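# About Buscombe

Buscombe is a small company that teaches robots to do housework. We work out of the old Norkcombe dairy, in 3,325 square feet on one floor, with a kitchen, a laundry corner and a workshop at the back. Vasilis Softić started the company and still runs the workshop. Hafþór Hauksdóttir looks after training and is the person you'll meet first if you visit.

Most of our work is with cloth. Clothes, bedding and towels are hard for a machine to handle because they change shape every time they're picked up. People do the chore first, using handheld grippers, and the recordings go to our Morkus arm for training.

## What happens at an open day

We hold an open day every March. Last time 67 people came through, in groups small enough to fit in a bedroom. Each visit starts with a folding demonstration on a bed, with the covers left as they are - a flat table is too easy. After that there's a session in the workshop, where Vasilis runs the arm and takes questions.

Folding with grippers is slower than folding by hand. You have two fingers on each side in place of five, and you can't feel the fabric. Dark clothes are the hardest to read, as the layers run together.

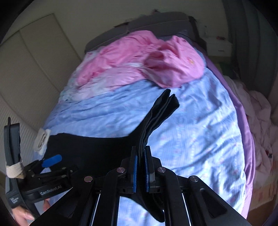 ## Planning a visit

Doors open at 10 a.m. and the last group goes in at 2 p.m. Visits are free, but please book ahead. Children are welcome with an adult.

Parking is behind the building, off Furtado Lane. The workshop has a step at the door - call us before you come if you need the ramp. School groups can ask Hafþór for a separate morning visit, which we can usually arrange outside of March.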